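Upholstery and Soft Furnishings > Cleaning and care
Thread: Grey fabric sofa, covers don't come off, where do I even start?

mossybank
Hello everyone, long-time reader and first-time poster, so please be gentle with me. We bought a light grey sofa when we moved to Uninham and I was so sure the covers unzipped. They do not. There is a zip along the back of each cushion, a lovely long one, and it opens the width of two fingers and then stops dead. My sister says that's for the factory to stuff them and I should have asked, and she's right, but she wasn't there in the shop with two tired children and a man who wanted to go home.

It's a flat sort of weave, slightly bobbly to the touch, and after one winter of tea, toast and small feet it has gone a bit tired. There are no dreadful stains. It's more that it looks one shade in the morning and another by teatime, and I can't work out if it's dirt or just the way the light falls across it. 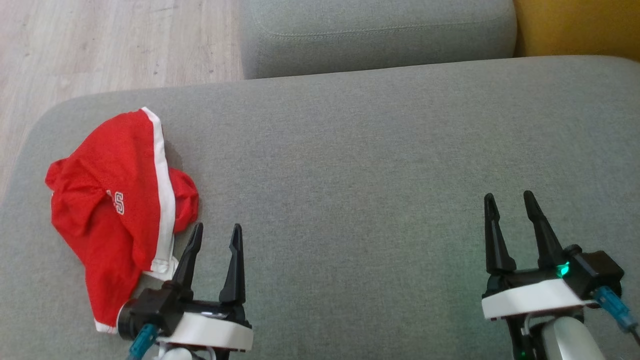 Last edited by mossybank on 10/9/19, reason: added picture, fixed spelling

So my questions, if you'll bear with me. Do I hire one of those wet machines from the supermarket? Do I get somebody in? (I rang one place and was quoted £224 for the whole sofa, and I had to sit down. On the sofa, as it happens.) Or is there something I can do by hand over a few evenings with a bucket? I've got patience and a good radio. What I haven't got is £224.

PaavoHuttunen
Welcome, mossybank! Please find the label before you do anything at all. It will be under the seat cushions, or stapled to the hessian underneath, and it will have a letter on it. W means water is fine, S means solvent only, WS means either, and X means hoover it and hope. I did upholstery for a living until my knees gave out and I could fill this page with the people who came to me after they'd soaked an S fabric. You get a tidemark, and the tidemark is there for good.

If it's a W, then the bucket is your friend. Hoover first, with the brush head, and go over it twice. Then lukewarm water, a very small squirt of washing-up liquid, and whisk it until you have foam. You want the foam and you leave the water in the bucket. White cotton cloth, wrung out hard, and work a whole panel at a time from seam to seam. If you stop in the middle of a panel you will see where you stopped.

tealady82
I'll be the one to disagree with Paavo then, with great affection as always. Washing-up liquid leaves a residue however little you use, and residue is sticky, and sticky catches dust, and in three months it's greyer than it was when you began. I did my mother's settee that way and regretted it all through the next spring. I use Fullix, the upholstery one in the white bottle, and nothing else. It foams up, you brush it in, you hoover it off when it's dry. It isn't cheap but one bottle did my two-seater and both dining chairs.

PaavoHuttunen
You have to go over it again with plain water, tealady. I should have said so. A second cloth, clean water, wrung out just as hard. If you do that there is no residue worth speaking of. People skip it because by then they're bored and want their supper.

tealady82
I did go over it with plain water!

PaavoHuttunen
Then you used more than a small squirt :)

Floarea Neagu
Good evening all. I would say don't hire the machine. I hired one when we had the old corner sofa and the filling stayed damp for days, and the smell was like a wet dog although we have never had a dog. Those machines are made for carpets, and a carpet has a floor under it. A cushion just keeps drinking.

My own method is bicarbonate of soda, the ordinary one for baking but in the big bag. Sieve it over the seats last thing at night, rub it in with your palm, leave it until morning and hoover slowly. It won't lift a stain but it freshens everything and it lifts the general dullness, and I think general dullness is what mossybank is describing. I do it every December before the family comes and again when they've gone.

grandad_of_five
Bicarb is murder on hoovers, mind. It's that fine it goes straight through to the motor. I killed a perfectly good Zurus doing the stair carpet with it, and the chap at the repair shop tipped a little heap of it out on his counter to show me. Felt like being back at school.

Floarea Neagu
With a bag or without a bag?

grandad_of_five
Without.

Floarea Neagu
Ah. I have always had one with a bag. Perhaps that is the difference, so mossybank, please look at your hoover before you follow my advice!

mossybank
Oh, you are all so kind, thank you. I went hunting under the cushions with a torch and found the label (and a hair slide, a quantity of raisins, and a pen I accused my husband of losing). It's a W! I'm so relieved. Our hoover has no bag, so I'll leave the bicarb for now, Floarea, though I love the sound of it.

Can I ask about something else while I have you? The sofa is where all our laundry lands. Everything comes off the airer, gets folded there, and then sits in its piles until somebody needs the seat. It's mostly the children's sports things, and some of it is bright red, and I've started to fret about colour coming off on the pale fabric. Has anyone had that happen? Am I inventing things to worry over?

tealady82
You're not inventing it but I wouldn't lose sleep. If it's been through the wash a good few times and it's bone dry, the red has nowhere to go. It's new things and damp things that do it. New jeans are the worst by a mile, worse than any red. My nephew sat on a cream armchair in a new pair and we've had a blue armchair ever since, at least from the front.

grandad_of_five
Seconded on the jeans. With the sports kit, most of it is polyester these days and polyester holds on to its dye very well. Try it with a damp white hanky, rub it on the inside of a hem and see what comes off. If the hanky stays white, pile it where you like.
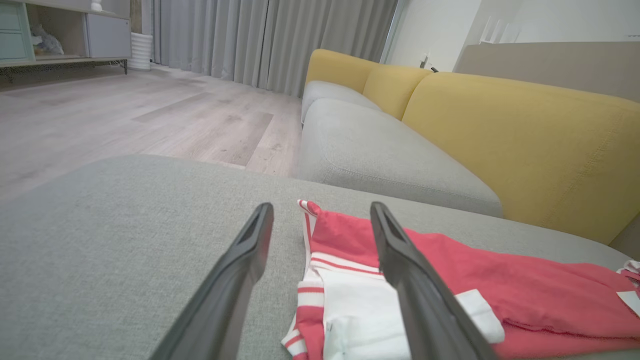 Page 2 of thread: the hanky test and what came after

mossybank
Did the hanky test on all the red things this morning, feeling like a detective. Not a trace on it. So that's one worry off my list and I'm grateful to you, grandad.

And I have made a start on the sofa itself. I did one arm, seam to seam as instructed, foam only, then the plain water cloth. I'm a bit embarrassed by the colour of the bucket afterwards. I've put the fan on it and told everyone to sit at the other end.

PaavoHuttunen
Very good. Don't judge it until it's dry right through, and then brush it with a soft clothes brush, all in one direction. A weave like that gets ruffled when you rub it, and a ruffled patch looks like a mark when it's only the fibres lying the wrong way. I would guess half of your morning-and-teatime trouble is exactly that. People sit in the same spot and slide forward to get up, and the fabric goes flat in one place and stands up in another.

pelkonen_convert
May I put in a word for just throwing a blanket over it? I know it's a cleaning forum. But we bought two of the Pelkonen throws, the plain cotton ones, and they go in the machine every other week and the sofa underneath looks as it did in the shop. We spent £101 on the pair, so less than half of what mossybank was quoted, and I'll never scrub a cushion again as long as I live.

tealady82
But then you never see your sofa. I can't get on with throws, they end up in a rope behind you by the second cup of tea. I chose the colour of my settee very carefully and I want to look at it.

pelkonen_convert
Tuck them in deep at the back, between the seat and the backrest, and roll up a magazine and push it down into the gap. Holds it all evening. I do take them off for visitors, so it gets its moments in the sun!

Floarea Neagu
I use a throw on my own chair and nowhere else, so I think you are both right. My husband's chair has no throw and you can see his whole history on it — coffee, mostly.

One more small thing, mossybank. Turn the seat cushions when you have finished, if yours are the kind that turn. Swap left for right as well, so that everybody's favourite place takes its share. It makes them wear evenly and they stay plump for longer.

mossybank
They do turn! I had no idea until you said it, I'd thought they were fixed down. The undersides are a little fresher than the tops, so now I don't know whether to flip first and clean later or do it properly while I've got the bucket out.

PaavoHuttunen
Clean first. If you put the dirty side down it will still be dirty in six months and you'll have forgotten. One cushion an evening, stood on its edge to dry so the air gets to both faces.

mossybank
Right, cushions from tomorrow then, one an evening. The arm has dried, by the way, and I've brushed it, and it's come up so much lighter that the other arm now looks dreadful. I'm going to have to do that one tonight as well or I won't be able to sit in the room.

grandad_of_five
That's how it gets you. I started with one stair.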